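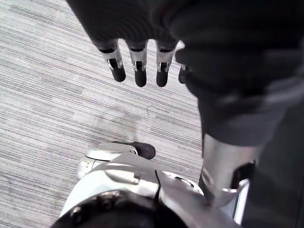

Two hands, one carpet, one hair (or thread).

September, late, kitchen table

I have been asked by three different people whether I'm out of a job yet, so let me put it down in writing while my feet are in the basin. No. I cleaned offices for most of my working life, I now get paid to tell engineers what clean is, and as of tonight the vacuum has nothing to fear from anyone.

The thing on the carpet, the little dark curl a bit right of the middle, is what I spent my morning on. Xiaoqing says hair. I say thread. We went back and forth on it for longer than it would take to pick up, and then it was coffee. I've decided it doesn't matter. On a grey striped carpet a hair and a thread are the same insult. Whoever chose stripes for an office floor either never cleaned one or cleaned one and wanted revenge on the rest of us. Your eye slides right along the lines. I used to find lint on this kind of carpet by walking the room twice, once each direction, and I tried to explain that to the software people, who wrote it down as "viewpoint diversity." Fine. I'll take it. I was doing viewpoint diversity in 30 offices a week with a bucket.

The project is called Mimisgate and the customer, if it ever gets that far, is Wikström, who look after office buildings and would like their buildings looked after by something that doesn't call in with a bad back. I have a bad back. I try not to take it personally.

What I do there all day is make a list. Mine is called the chores sheet, and it has one line per chore and then a column where I write what a person would do and a column where I write what the machine did. The first column is short. "Bend down, pick up." The second column runs onto the next page. Cuiping wants me to stop writing sentences in it and use the numbers she gave me, zero through 4, where 4 is "would pay for this." I've given out no 4s. I did give a 3 for carrying a wastebasket down the hall, and she came by to ask if I was feeling well.

Carrying is good, I'll say that for them. Give it a thing with a rim or a handle, tell it where, and it goes. It's slow but so was I after lunch. Wiping a flat table is decent. It wipes like a teenager, all middle and no corners, but the middle is clean. Opening a door is fine if it's a lever and a soap opera if it's a knob. Then you get down to the floor, where all the dirt is, and it goes to pieces.

Look at those fingers. Silver, with a slot in each one so you can see the works inside, and a fat black rubbery tip. Handsome. They remind me of a row of thumbs. I have nothing against thumbs but I wouldn't want four in a row, and I would not send them after a thread. When I pick up a thread I use a fingernail. I scrape a little, I pinch, and half the time I lick the finger first, which Xiaoqing asked me not to say in front of the Wikström people. I said it in front of the Wikström people. They all nodded. Every one of them licks the finger.

I asked why the things have no nails. I thought it was a stupid question and saved it up for days, and then at lunch I finally asked, and there was a silence, and Cuiping put down her fork. There have been two meetings about nails since. I wasn't invited to the second one. If they come out with nails I'd like it on the record, here, in this notebook, that it was me, over noodles.

And then there's the sleeve. Dark cloth, good and thick, bunched up in folds at the wrist like a kid's winter coat. I'm told it keeps dirt out of the joints. Well, I have washed a great many dark things, and I know what dark cloth does. It collects. You send that arm down to get one thread off a carpet, and I'd bet money it comes back up with lint of its own, and then who is cleaning the cleaner? I put this on the sheet. Cuiping gave it a category. The category is "other."

My mother would have had views. She did houses, and she held that you could tell everything about a cleaner by whether they cleaned the cord of the vacuum. These have a cord of their own, or one of the hands does anyway, a skinny black one down the middle of a pale shell. I ran a cloth along a cord like that at the start of the week out of pure upbringing, and got a very polite email.

So where are we, on the big question. My brother-in-law phoned tonight and he's sure it's two years off. He saw a video. In the video one of them folds a shirt, there's music, and a woman in a cream sweater smiles at the shirt. I asked him how long the shirt took. He didn't know, there had been a cut. I asked who took the shirt out of the dryer and found the sock stuck in the arm of it. He said I was being negative. I'm not being negative, I'm being the one who finds the sock. The sock is most of the job! Any fool can fold a shirt that has been laid out flat for him under nice lights.

He also asked what it costs, and I told him what I know, which is that the black finger pads come from an outfit called Prukard and that dropping the word "replacement" near Xiaoqing makes him look at the ceiling. For $2,000 I'd do the thread myself and throw in the baseboards.

That said (I want to be fair, I'm tired and I'm never fair when I'm tired). When I came to this place the machine couldn't be trusted to stand beside a desk with a cup on it. Now I walk past it with my own coffee and don't hold the lid. It'll find a wastebasket I moved. It used to go to where the basket had been and stand there, which I recognized, I had a supervisor like that. Some afternoons I look up from the sheet and it has done five or six ordinary things running and I forgot to be impressed, and I suppose that's how it will come in, if it comes in. You won't get the music and the cream sweater. You'll just notice you haven't emptied the baskets in a while.

For big stuff on a clear floor I'd say they're close. Boxes, bins, chairs pushed back under tables. For anything you'd need your glasses for, no. For bathrooms, God help us all. I drafted the bathroom page of the sheet this week and Cuiping read it and went for a walk.

There's a rival outfit, Flaslow, that doesn't bother with hands at all. Theirs is a low flat thing that sucks up whatever's under it, and people in our building say the name the way my aunt used to say "margarine." I raised my own hand (five fingers, nails on all of them) and asked why you wouldn't just vacuum the thread. Xiaoqing explained that it was about general capability. He's a lovely man and he explains things beautifully and he drew me a diagram. I said yes, but would you vacuum it. He said at home he would vacuum it.

He doesn't, by the way. I've seen the cuffs of his pants.

To do tomorrow: ask about a darker carpet sample and a plain one, both, so we aren't teaching it that all floors have stripes. Bring my own thread in a few colors, the sewing tin is on top of the fridge. Redo the line for chair legs, I wrote "goes around" and I meant "goes around eventually." Find out whether "damp cloth" means the same thing to the two of them, I have my doubts. Buy dish soap. There's a stack in my own sink from last night and from the night before, and I've spent all evening with my feet in warm water writing about housework.

Water's gone cold. I'll do the pan and leave the rest.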